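Member renewals are open, and the mentor list is growing!

What a spring it has been for our trade association. Since renewals opened in April we have welcomed 21 new member companies, from one-truck installers to Clillano, whose sealant plant joined at the supplier level. Hello to every one of you!

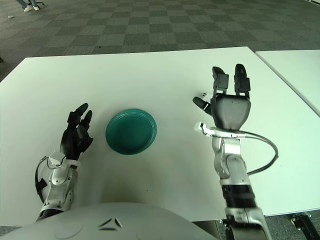

Teal plate on a white tabletop.

The mentor program is back too, and this time it has 14 pairs — our biggest group yet. Preben Hviid of Ansari is matching new estimators with people who have been pricing jobs for years, and he still has room for a few more mentors (an hour a month by phone is plenty). If you remember how lost you felt over your first bid package, please think about signing up. 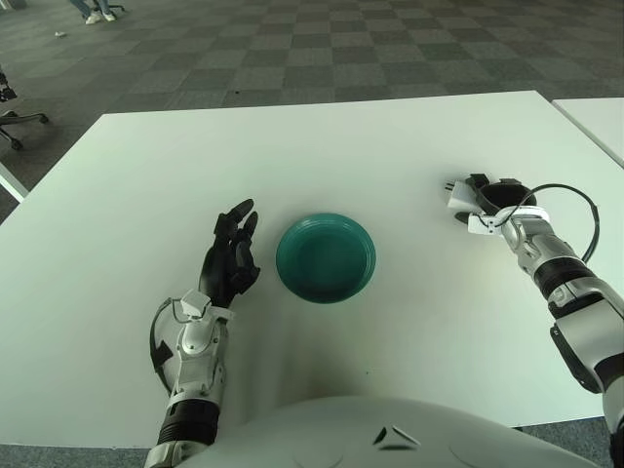
The plate between two robot arms.

Small firms, take note: the training fund now pays up to $2,000 per member company per year, and safety courses count. Stollo sent two crew leads through the Saturday ladder class and loved it. Jenitard has booked the next one, with 44 seats in all, so get your names in early.

Renewal forms are in the members' area. Dues are the same as last year, and you can add a second contact at no charge.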